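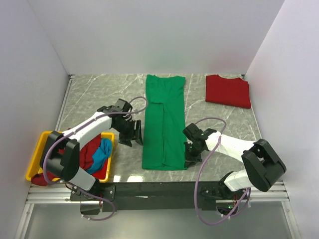 *Green garment, red shirt, yellow bin.*

The claim came in as a single line item: contents of one suitcase, lost between Heywood and Irkgate, value 3,000. The claimant was So-ying Ng. The adjuster assigned was Despina Georgiou, who had worked for Boven for 15 years and handled baggage, parcels and small removals.

A baggage claim at Boven has four parts. There is the form, the carrier's tracing report, the proof of ownership and the valuation. Despina read them in that order. The form was complete. The tracing report said the suitcase had been scanned at Heywood at the start of the journey and had not been scanned again. The proof of ownership was a bundle of receipts, clipped together by year. The valuation was a typed schedule of clothes.

She went through the schedule with a ruler under each line. Most of the entries were ordinary. Two coats, four shirts, a pair of walking shoes resoled in June. Against each one the claimant had put the price paid and the year, and the receipts agreed. The total of these came to a little under a third of the claim.

The remainder was one entry. It read: "Gray wool suit, man's, made by Fleltolis. No receipt."

Despina knew the name. Fleltolis had been a tailoring shop near the river in Irkgate, and had closed before she joined the company. She checked the secondhand listings and found a Fleltolis jacket in fair condition at a price that would not have covered the buttons on a new one. Under the policy, clothing more than 10 years old was paid at market value. She wrote the figure in the margin and telephoned the claimant.

"The suit," she said. "Do you have a photograph of it?"

"One," So-ying Ng said. "My father is wearing it. You can see the sleeve and part of the lapel."

"Was the suit his?"

"Yes."

"And were you carrying it on his behalf?"

There was a pause on the line. Despina waited. The guidance was to let a claimant finish.

"He died in the winter," So-ying said. "I was taking it to be altered. There's a woman in Irkgate who was an apprentice at the shop. She said she could cut it down for me without moving the pockets."

Despina wrote: *Owner deceased. Title passes to claimant? Confirm.* Then she asked whether there was a will, and there was, and whether it mentioned clothing, and it did not.

"Is that a problem?"

"No. I need a line from you saying you are the only heir, if you are."

"I am."

"Then a signed letter will do."

She explained the market value clause. She read it out in full, as required, including the subclause on depreciation. So-ying listened without interrupting. When it was finished she asked what the suit would come to, and Despina told her.

"I put down what it would cost to have it made again," So-ying said. "I asked the apprentice. She worked it out for me, the cloth and the hours."

"I see that. The policy doesn't pay for remaking."

"I understand. I wanted the number to be on the form somewhere."

Despina looked at the form. The number was on it, in the right-hand column, in blue ink. Nothing in the procedure required her to strike it out. The amount allowed went in a separate box.

"It will stay on the form," she said.

She closed the call and set out the settlement. The coats, shirts and shoes were paid in full less the excess. The suit was paid at market value. In the space for remarks, which adjusters usually left blank, she entered the name of the maker, the color and the cloth, and a note that the carrier's search should be kept open for the full term. By default a search lapsed when the claim was paid. Extending it took a second form and a supervisor's initials, and she had both by the end of the afternoon.

The tracing desk at Heywood acknowledged the extension the next morning. It asked for distinguishing marks.

Despina telephoned again. So-ying thought for a while.

"There's a repair inside the left pocket," she said. "Black thread. He did it himself and it's not very good — he never learned to finish a seam."

Despina copied this out and sent it, leaving off the last part. Then she reopened the message before it was logged, and put the last part in.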